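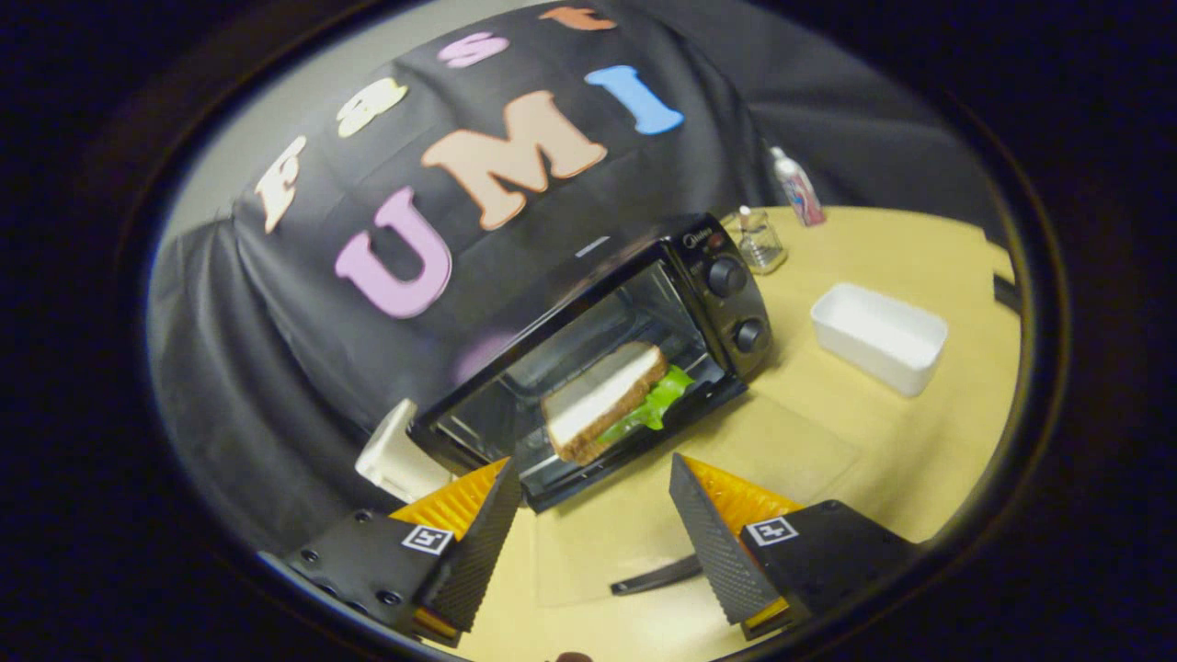

My bread always comes out like a roof tile on top and damp underneath, one reader wrote below our older page on toasted sandwiches, and by the time the cheese gives in, the crusts are black. What am I supposed to turn down?

Usually the answer is the top heat, and the rack may need to move too. That older page has 536 comments under it by now and a good share of them ask some form of the same question, so this page covers it from the start: how to heat a sandwich in a small countertop toaster oven, with two knobs and no display, without burning the bread or drying out the filling.

What you need

A small toaster oven with a rack and a drip tray
Sliced sandwich bread, white or wheat
Soft butter or mayonnaise
Filling of your choice
Lettuce, washed and dried
A wide spatula or tongs
Oven mitt
A shallow plastic container for the washed lettuce
A spray bottle of plain water, if your bread is a day or more old

Where to set up the oven

Put the oven on a flat, steady surface with open space behind it and on both sides. The manual will give the clearances, and they differ from model to model. The little Biretti I use at home asks for more space behind than on the sides. Keep anything made of cloth, paper, or plastic well away from it while it is on. That includes curtains, paper towels, bread bags, and the cord of whatever is plugged in next to it. Cleaning sprays go back under the sink before you start.

Leave clear counter in front for the door to come all the way down, plus a spot for a hot tray. A wooden board or a folded dish towel is not enough for the tray. Use a metal trivet or an unlit stove burner.

Choosing the bread

Plain white sandwich bread works well and browns evenly. It also goes from golden to too dark quickly, so stay in the kitchen. Wheat takes slightly longer. Bread with a lot of sugar or honey in it will darken before the middle is warm, and you should set the temperature a notch lower than you otherwise would.

Check the height. In a small oven, a sandwich made from thick bakery slices can sit very near the top element. If the top slice is closer than a couple of finger widths, move the rack down or use thinner bread.

Old bread is fine. Give the outside of each slice one light mist of water from the spray bottle, away from the oven, and let it sit on the counter while you get the filling ready. Don't spray anything inside the oven, and never spray the glass when it is hot.

Building the sandwich

1. Spread butter or mayonnaise thinly on the outside of both slices, right out to the crust. Spots you miss will come out pale.

2. Lay one slice on the tray, buttered side down.

3. Put cheese against the bread first. Then meat, if you are using it, then anything wet like tomato, then a second layer of cheese. Pat tomato slices dry with a paper towel.

4. Close it with the second slice, buttered side up, and press down lightly with your palm.

5. Keep everything inside the edges of the bread except the lettuce, if you are heating the lettuce too. See the next section.

Lettuce before or after

People argue about this one. Most sandwiches are better with the lettuce added at the end, when it stays cold and crisp. Open the sandwich with a butter knife as soon as it comes out, slide the leaves in, and close it again.

If you are only warming the sandwich, the lettuce can go in from the beginning. A ready-made sandwich from the store or one packed that morning doesn't need to be taken apart. Use a low setting and a short time. A ruffle of green sticking out of one side between the white slices looks nice on the plate, and romaine or green leaf will stand up to a few minutes of gentle heat. Iceberg goes glassy. Spinach and arugula collapse, so save those for the end no matter what. Trim or tuck any leaf long enough to reach an element.

Dry the leaves well. I wash them, spin them, and leave them in an open plastic tub lined with a paper towel while the oven heats. Water on the leaves ends up in the bottom slice.

Setting the knobs

Most small ovens have one knob for temperature or function and another for the timer. Read the labels on yours before you start, since some makers put the timer on top and others put it on the bottom. On many mechanical timers you have to turn the knob well past the short times and then bring it back, or it will stop early.

For a full toasted sandwich with cheese:

Set the oven to bake at medium heat, with both elements on if you get a choice. Let it preheat with the door closed. Put the tray in on the middle rack position and set the timer for 10 minutes. Turn the sandwich over halfway through with the spatula. Start looking through the glass well before the end.

For warming a sandwich that is already made:

Use the lowest bake setting. Skip the butter. Put the sandwich straight on the rack with the drip tray below it, and check it after three minutes. You don't need to turn it.

Don't use broil for either one. Broil on a small oven usually runs the top element alone, and that is what gives you the roof tile.

If the door glass is dark

Tinted glass makes bread look browner than it is. Open the door a little and look directly at the top slice if you can't tell. A quick look does no harm. Leaving the door down for half a minute loses a lot of heat in an oven this size, and then you have to guess at the time again. Use an oven light if you have one. Mine doesn't.

Taking it out

Put on the mitt before you open the door. Lower the door all the way. Slide the tray out level, or lift the sandwich off the rack with tongs, gripping the sides and not the top, where the slices can skate apart. The door, the glass, and the top of the oven are all hot at this point and will stay that way for a good while after the timer rings.

Let the sandwich rest for two minutes before you cut it. Cheese that has just melted will run out if you cut sooner. Cut with a bread knife, corner to corner or straight across.

When something goes wrong

Top too dark, bottom pale: lower the rack one position, preheat the tray with the oven, and turn the temperature down a notch.

Bottom soggy: wet filling, wet lettuce, or a cold tray. Cooling the sandwich on a plate will also do it. Use a wire rack.

Cheese not melted: use thinner slices, and take the cheese out of the refrigerator when you turn the oven on. Sliced cheese from the deli counter melts faster than a thick slab cut at home.

One side browner than the other: small ovens often run hotter toward the back. Rotate the tray when you flip the sandwich.

Smoke: crumbs or old cheese on the drip tray. Turn the oven off, keep the door closed until the smoke stops, unplug it, and clean it once it is cold.

Cleaning up

Unplug the oven and let it cool completely. Pull out the crumb tray and shake it over the trash. Wash the rack and drip tray in warm soapy water. Wipe the door glass with a damp cloth and a drop of dish soap, then again with clean water. The outside of a glossy black oven shows every fingerprint, and a dry microfiber cloth takes them off.

A replacement drip tray cost me less than a sandwich at the Sornby lunch counter, so I keep a spare. Measure the inside of your oven first. Trays for the small models are not all the same width, and the first one I bought didn't fit.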